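Owners' club news: the Overo returns with a smaller engine

January 22, 2018

Members who have been waiting for news of the new Overo hatchback now have something to go on. Sönmez has confirmed that the car will be sold here with a choice of two petrol engines and one diesel, and that the old 1,997 cc unit carries over with only minor changes. The smaller petrol engine is new. It has three cylinders, a turbocharger and a claimed 135 horsepower, and most buyers are expected to choose it.

Heledd Lloyd went to the dealer preview on behalf of the club and drove both petrol versions over the same route. She reports that the three-cylinder car is noisy when cold but settles down, and that it pulls well from low speed. Above 70 mph there is less in reserve than in the bigger car. The gearbox is a six-speed manual in both. An automatic is promised for later, though the dealer would not put a date on it.

The suspension has been softened. Owners of the last model often complained about the ride on poor roads, and Heledd thinks this has been put right at the cost of a bit more lean in corners. The steering is lighter than before and she did not much like it. The brakes are the same as on the outgoing car, so existing pads and discs will fit. That will please anyone with a shelf full of them.

Inside, the dashboard is new and the heater controls have moved to the touchscreen. The rear seats fold flat, which they never did properly on the old car, and there is a false floor in the boot with space underneath for a jack and a warning triangle. A spare wheel is now an extra. Order it with the car if you want one, as the bracket is fitted at the factory and cannot easily be added afterwards.

Prices have not been settled. The dealer's guess was that the three-cylinder car would come in slightly above the present entry model and that the diesel would cost a good deal more. The first year's allocation for this country is roughly 4,000 cars – fewer than last time – and waiting lists have already opened at some branches. Deposits are refundable until the build slot is confirmed. Ask for that in writing.

Abundio Ochoa has asked us to remind owners of the older cars that the Drekero timing belt kit is back in stock, with the revised tensioner. The earlier tensioner should not be reused with the new belt. He has fitting notes for both engines and will send them to any member who writes to him at the usual address.
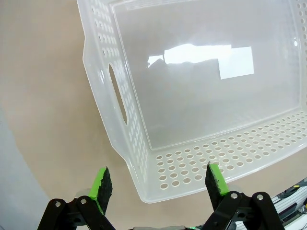 Servicing on the new three-cylinder engine will be yearly, and the timing chain is meant to last the life of the car. Berenice Medrano is collecting dealer quotes for the first two services and would like to hear from anyone who has been given one.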